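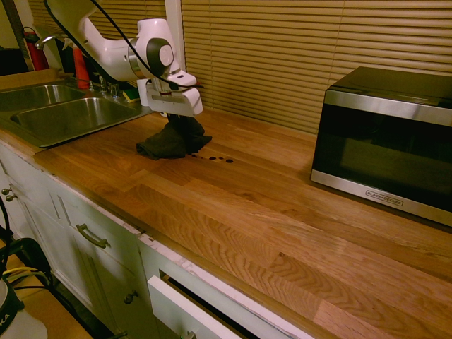 Counter wipe setup, black cloth in the gripper, spots on the wood to the right of it.

Monday, equipment list for next quarter

Wisow quoted 998 for a second gripper. Brato is cheaper but wants 80 for shipping and can't give a date. Leaning Wisow.

Spare finger pads – 52 a set, order two.

Cable sleeve and clips for the arm: put down 200, check Cletlow first.

Cloths come out of supplies. Still need a splash cover price from Liao before this goes in.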